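Ticket 284: Right-hand pose stream drops out during two-handed towel tasks
Product: Gosska Capture, teleoperation recording module
Component: Tracking / time alignment
Priority: High
Status: Resolved, monitoring
Reported by: Lejla Kelmendi, Data Operations
Assigned to: Indira Marar, Perception Software

Summary

Recordings of the dish drying task are being rejected by the Romevgate validator with the code POSE_GAP_R. The right controller pose holds its last value for a short period and then jumps to a new position. Finger joint data from the glove continues without interruption during the same period. The left hand is not affected.

Impact

Rejected episodes cannot be passed to policy training. The operations team has suspended the dish drying task on station 11. Other tasks on the same station may continue.

Steps to reproduce

1. Start Gosska Capture with the standard two-hand profile.
2. Complete the hand calibration and confirm that both controllers report as tracked.
3. Hold a plate upright with the left hand and wipe the front face with the towel in the right hand.
4. Rotate the right wrist inward while wiping toward the upper edge.
5. Stop the recording and run the validator on the episode.

Expected result: a continuous pose for both hands, or a gap marked as invalid.
Observed result: the right pose is repeated with a valid flag until tracking returns.

Log

Entry 1, L. Kelmendi
The fault was first seen in December after the update of the tracking service. Restarting the station did not change the behavior. The controllers were exchanged with a spare pair and the fault remained on the right side.

Entry 2, I. Marar
Please attach the raw tracking log and the validator report for one rejected episode. Please also confirm whether the Ornix glove driver was updated at the same time.

Entry 3, L. Kelmendi
Both files are attached. The glove driver was not updated. The validator report lists a gap of up to 3,000 milliseconds in the right pose.

Entry 4, I. Marar
The raw log shows that the tracking service correctly reports a loss of confidence. The Nägeli alignment library then fills the missing samples with the last known pose and discards the confidence value. The left stream uses an older filter setting in the station profile and keeps the value. This explains the difference between the hands.

Entry 5, I. Marar
A corrected profile has been placed in the test channel. Please record two episodes with it, keeping the plate in front of the dish rack and the towel against its front face.

Entry 6, L. Kelmendi
Both episodes were recorded with the corrected profile. The working position at the table is attached.
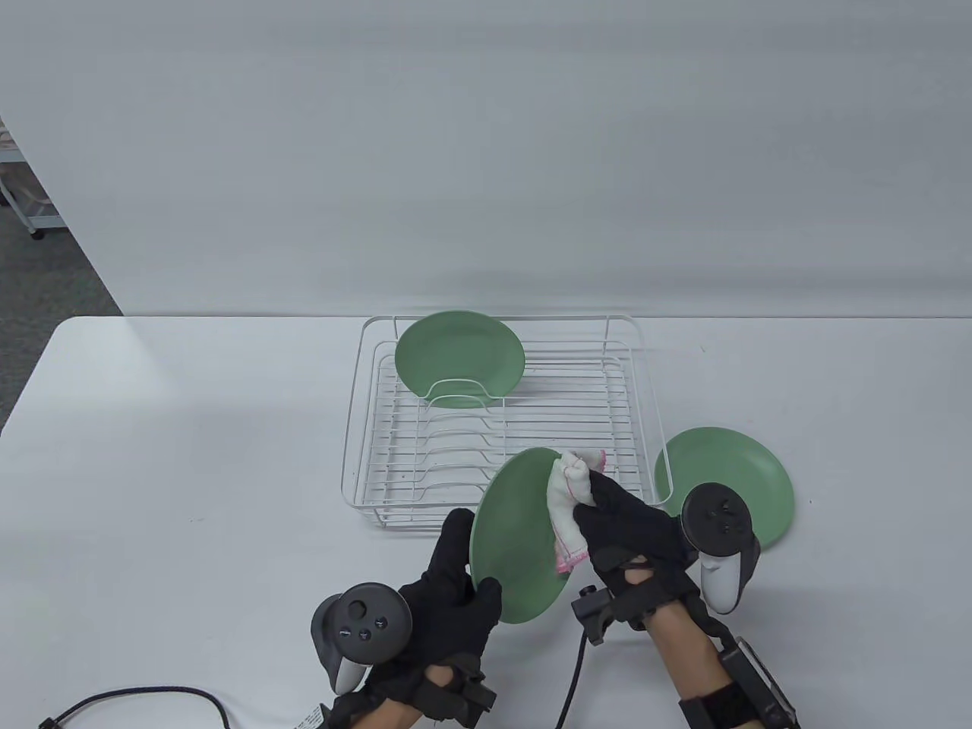
Resolution

The hold-last-value filter has been disabled for the right pose stream. Samples below the confidence limit are now written as invalid, and short gaps are interpolated at export. Both test episodes passed validation. The corrected profile has been released to all stations.

Follow-up

Episodes rejected under this ticket should be exported again from the raw logs. No new recording is needed where the raw log is complete. A request to report dropped confidence values as a warning has been filed with the maintainers of the alignment library. Station 11 may resume the dish drying task.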